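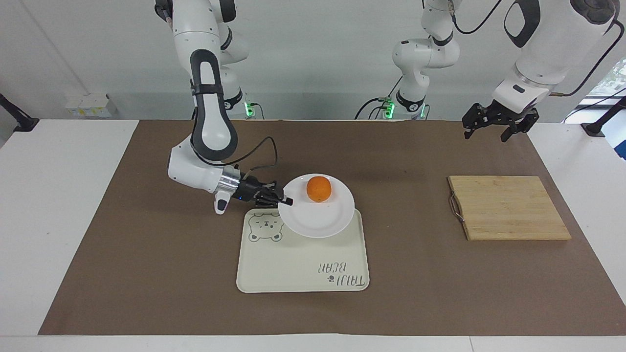 Hiring out plates in Jundcombe: an interview with Wilma Vandenberghe

16 March 2026

By Kristof Prins

Wilma Vandenberghe did not set out to run a crockery hire business. She was working in the accounts office of a timber merchant when her sister got married in a field outside Jundcombe, and the firm that was supposed to bring the plates rang two days before to say it had shut down.

"We borrowed from everyone," she says. "The school, the chapel, two pubs. Then it all had to go back to the right place, and I was the one who did that. It took me most of the following week."

She bought her first stock that October from a hotel that was closing its dining room. It came in tea chests and she kept it in her garage. The business is called Rusance, a name she took from the side of one of the chests, and it now has a unit on the road out towards the quarry. At the last stocktake there were 2,188 pieces on the shelves, of which 584 were dinner plates. The rest is side plates, bowls, cups, saucers and serving dishes. She does not do glasses.

"People always ask about glasses. I tried it for one summer. You need different crates, a different washer, and you lose far more. There is a man in the next town who does glasses properly and I send people to him."

Nearly all the plates are plain white. I asked whether customers wanted more colour, and she said they did when they rang up and mostly didn't by the time they paid the deposit.

"They come in with a photograph of something with flowers on it. I have some of that, the old mixed sets, and they do go out for tea parties. But if you have a hundred guests and each plate is a different size, the caterer can't stack them and the portions look wrong. So they end up with white."

Her busiest orders are weddings and funerals, and she prefers the funerals. They are smaller and arranged quickly, and the family tends to be clear about what it needs. Weddings can run to months of emails. One couple changed their numbers so often that she stopped altering the booking and told them to ring when they had stopped.

"They were nice about it. They rang a week before and it was the same number they had started with."

The work itself is mostly washing. Customers are asked to scrape the plates and put them back in the crates, and everything is washed again at the unit whatever state it comes back in. Toon Kuipers has done the washing and the driving for the past five years. He was loading the van when I arrived and did not stop for long.

"Egg is the worst," he said. "Egg and anything with cheese on it. If it's been left overnight in a warm tent you have to soak it, and then you've lost the morning."

Breakages are charged at cost. Vandenberghe expects to lose a few pieces on any large job and does not get upset about it, though she dislikes it when a broken plate is hidden at the bottom of a crate. Chipped plates are taken out of hire straight away. Some go to Mirjam Hoekstra, who makes mosaics and teaches an evening class, and the others are sold from a box by the door.

I asked about paper plates, which I had assumed were the main competition. She said they used to be. More of her enquiries now come from people who have used disposable plates at a previous event and did not like dealing with the bags afterwards. The village show changed over last year and took 200 side plates for the cake tent.

"I gave them a low price the first time. This year they've booked without asking what it costs, so I think they were happy."

There is less money in it than people suppose. The rent on the unit has gone up, and so has the electricity, and the dishwasher was repaired twice over the winter. She has put up her charges once, by a few pence a plate, and wrote to her regular customers beforehand to tell them. One of them wrote back to say it was about time.

She would like to find somewhere with a loading bay at the right height for the van, and there may be a place coming up nearer the station. Apart from that she has no plans to grow. She has been asked to supply tables and chairs and has said no.

"I can lift a crate of plates," she says. "I'm not lifting a table."

Bookings for the summer are already open, and most of June has gone.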